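Brille ins Etui, und zwar jeden Abend

15/05/2022

Ich habe mir vorgenommen, meine Brille abends wieder ordentlich wegzuräumen. Klingt nach nichts, ich weiß. Aber wer wie ich schon zweimal morgens auf dem Boden herumgekrochen ist und mit den Händen den Teppich abgetastet hat, der versteht das vielleicht!

Angefangen hat es mit Tiina. Wir saßen beim Kaffee, ich schob mir die Brille auf den Kopf, und zehn Minuten später suchte ich sie in der Handtasche. Sie hat so gelacht, dass der Kuchen kalt geworden wäre, wenn er warm gewesen wäre. Danach hat sie gefragt, wo eigentlich mein Etui ist. Tja. Das lag in der Schublade mit den alten Ladekabeln, ganz hinten, unter der Bedienungsanleitung vom Wasserkocher.

Jetzt liegt es auf dem weißen Tisch, und da bleibt es auch. Es ist ein schlichtes dunkles Ding, innen grau und weich ausgekleidet, und der Deckel lässt sich ganz nach hinten klappen. Das mag ich - man muss nicht mit einer Hand aufhalten und mit der anderen fummeln.
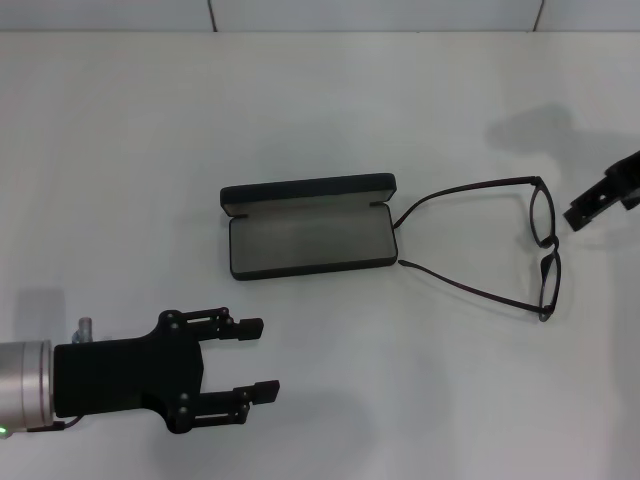 Das Etui und die Brille, die Bügel noch offen.

Mit den Bügeln bin ich übrigens lange schlampig gewesen. Einfach irgendwie zusammengedrückt und reingestopft, Deckel zu, fertig. Der Optiker in Renau hat mir beim letzten Nachstellen einen kleinen Vortrag gehalten: erst den linken Bügel einklappen, dann den rechten, und die Gläser beim Ablegen bitte nach oben. Ich mache das jetzt brav so (meistens jedenfalls). 179 Euro hat die Brille gekostet, da kann man sich auch mal zwei Sekunden Zeit nehmen.

Was mir noch fehlt, ist ein gutes Putztuch. Das alte ist beim Umzug verschwunden, und im Moment nehme ich den Zipfel vom T-Shirt. Ja, ich weiß! Esi schwört auf lauwarmes Wasser und einen Tropfen Spülmittel, danach mit einem weichen Baumwolltuch trocknen. Probiere ich nächste Woche aus und schreibe dann, ob es Schlieren gibt.

Und falls jemand einen Tipp hat, wohin mit der Sonnenbrille - die liegt nämlich immer noch ohne alles im Handschuhfach.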